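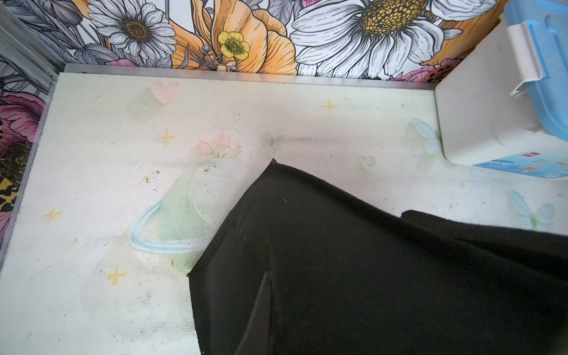 Mending night is back at the Paredbridge library, and I could not be happier! We start up again in February, upstairs in the long room, from seven until whenever Jadwiga Walczak wants her kettle back. Bring anything with a hole, a rip or a zipper that has given up. Dark fabrics are always the popular ones, and if you have a soft black piece like this one, with pale specks of lint on it, give it a quick brush before you come – black thread on black cloth is hard enough to follow as it is. I learned that on a pair of ski pants and went home with a headache.

Last season we fixed 95 garments, and my favorite was a raincoat Iraklis Margaritis had been wearing with a stapled pocket for 12 years. Styliani Tzavaras sewed in a new one, and then showed four of us how to do it, and now I check every pocket I own.

New this year: a darning corner! Žofie Bednárik is bringing her wool stash (it fills the back seat of her car) and will teach socks and elbows from scratch. You don't need to sign up and it costs nothing, though we could use another iron and any spare lamps. Leave them at the front desk with my name on them.

Panagiotis Antoniadis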